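제목: Re: [memulano-주민] 공용 창고 물품 정리와 나눔 장터 일정

수요일에 올라온 글에 답합니다.

> 공용 창고에 주인을 알 수 없는 물건이 계속 쌓이고 있습니다.
> 2월 말까지 찾아가지 않은 것은 나눔 장터에 내놓으면 어떨까요?
> 장터 장소는 Orkgate 1층 로비를 생각하고 있습니다.
> 의견 부탁드립니다.

장터에 내놓는 데는 찬성합니다. 다만 2월 말은 조금 빠른 것 같습니다. 방학이라 집을 비운 세대가 있고, 이 메일링 리스트를 안 보는 분도 계십니다. 승강기 안에 안내문을 붙이고 2주는 더 기다렸으면 합니다. 안내문 문구는 제가 써 보겠습니다.

장소는 로비보다 Quiambao 쪽 모임방이 낫다고 봅니다. 로비는 오후 4시부터 택배가 들어와서 통로가 막힙니다. 작년 가을 장터 때도 상자를 두 번이나 옮겼습니다. 모임방은 관리실에 미리 말하면 저녁까지 쓸 수 있습니다.

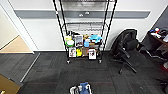 가격은 따로 매기지 말고, 가져가는 분이 알아서 모금함에 넣는 방식이 편했습니다. 지난번에는 그렇게 해서 70만 원 가까이 모였고, 자전거 거치대 수리비로 썼습니다. 이번에 모이는 돈을 어디에 쓸지는 장터 전에 정해 두면 좋겠습니다. 저는 지하 출입구 조명 교체를 제안합니다.

남은 물건은 Zitex 재활용 매장에서 받아 줍니다. 전화로 물어보니 다섯 상자 정도까지는 방문 수거가 되고, 그보다 많으면 직접 실어 가야 한답니다. 전기장판과 유아용 카시트는 안 받습니다. 옷은 세탁한 것만 됩니다.

창고 열쇠는 지금 관리실에 하나, 저한테 하나 있습니다. 자기 물건이 있는지 확인하실 분은 평일 저녁 7시 이후에 연락 주세요. 장터 날짜는 다른 분들 답을 더 받아 보고 정하겠습니다.

302호 드림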